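# The week the gripper closed on nothing

I said in my last post that I'd write up the whiteboard job when it was finished. It isn't finished, but the fault that stopped it is more interesting than the job, so I'm writing that up first.

Some background for anyone new. I have a small arm on a bench in the back room, with a two-finger gripper and a camera at the wrist. For most of the spring I've been trying to get it to do simple desk chores: pick up a pen, move a sheet of card, wipe something down. The control software is Sallell, which I've been using since the first public release. The gripper is the Mulbridge parallel one, bought used. Neither of them was really to blame for what happened.

The chore in question is easy to describe. A pale board lies on a black mat at whatever angle I happened to put it down. The arm has to find the nearest corner, come in low, close on the edge and slide the board toward the middle of the mat. After that it goes on to the wiping part. I had run the approach and grasp 1,000 times without the wiping, spread over a couple of weeks, and the log showed 19 misses. I was happy with that. Most of the misses were the board slipping out of the fingers, and a slip does no harm.

The fault was a different kind. The fingers closed on air, beside the corner, and the software recorded a good grasp. Then the arm carried on as if it had the board. It made the slide with nothing in the fingers, turned the wrist, and came down for the wipe in a place where it believed the board was. The side of the gripper went into the mat hard enough to drag the whole thing toward the edge of the bench. I hit the stop. The arm had taken a fold of the mat with it and was still pushing when the power went.

There was no damage apart from a scuff. My hand had been on the bench a minute earlier, straightening the mat, and I had moved it only to write something down. I've thought about that more than I've thought about the code.

I went through the log that night. The arm's idea of where the corner was had drifted to one side by a little over the width of a fingertip. The grasp check looks at two things: how far the fingers closed, and how much current the motor drew. A thin board leaves the fingers nearly shut, so I had set the closing limit very tight. The current threshold was the real problem. Months ago I had lowered it for a foam part and never put it back. With the limit that low, friction in the fingers was enough to pass.

So a miss could look the same as a hit, and had been able to for a long time. I don't know how many of my 1,000 runs were scored wrong. I've stopped quoting the 19.

The drift took longer. I blamed the camera mount first and re-tightened it. Then I blamed the lighting, because the board is bright and the mat is nearly black, and the exposure tends to settle on the board and leave everything else dim. Neither was it. I ended up stepping through approaches one at a time, stopping short of the grasp each time and comparing what the wrist camera saw with what the software thought it saw.
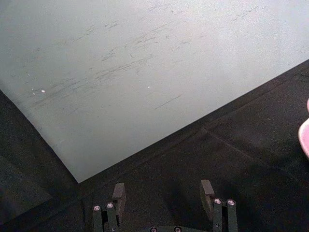

*Trundcombe, August*

The fingers are over the mat at this point, with the corner of the board up and to the left of the gap between them. If they close there, they close on nothing. It's easy for a person to see. Sallell's edge finder had the corner as well, but it also had a few other lines to pick from. There's a thin straight mark on the board below the scribbles, and there's a crease in the black surface on the right. Both are faint. Both run on a slant. On a bad run the edge finder fitted one side of the board to the real edge and the other side to the crease, and put the corner where those two lines would cross.

I tested this by pressing the mat flat and running the approach again. The false corner went away. I put a crease back in and got it again within eight tries. The marks on the board turned out not to matter much, though I had been sure they would. I'd left them there on purpose, as something for the wiping stage to work on.

Changes so far:

- The mat is now stretched over a piece of board and clipped underneath.
- The current threshold is back to the original value, and it's stored with each task instead of globally.
- After the grasp, the arm makes a short lift and the camera checks that the board edge moved with it. If it didn't, the arm stops and waits for me.
- There is a downward force limit on the wiping move. There should have been one from the start.
- The stop button is on my side of the bench, and I don't reach in unless it's pressed.

The lift check costs a couple of seconds per run and I grumbled about adding it. It caught a false grasp on the first afternoon. The fingers had passed to one side of the corner and closed, the current reading was borderline, and the arm stopped with the gripper a little above the mat and sat there. That is all I want it to do.

A reader asked in the comments whether the Ogunleye finger pads would help, the ones with the contact sensor built in. Probably. I've looked at them. They'd tell me directly whether something is between the fingers, and I wouldn't have to guess from the motor. They also need a cable run down the arm, and I'd like to get the check working well with the parts I have before adding another wire that can come loose.

I also went back through my run counter, which stood at 2,134 for all tasks when the fault happened. Every thin-object task in there used the same lowered threshold. I've marked those results as unknown and I'll redo the ones I still care about, starting with the card task, whose settings I've already changed over. The pen runs are probably fine, as a pen holds the fingers open wide enough that the closing distance alone settles it.

The wiping stage stays off until the grasp has done a full day without me touching anything. I'm partway through that now.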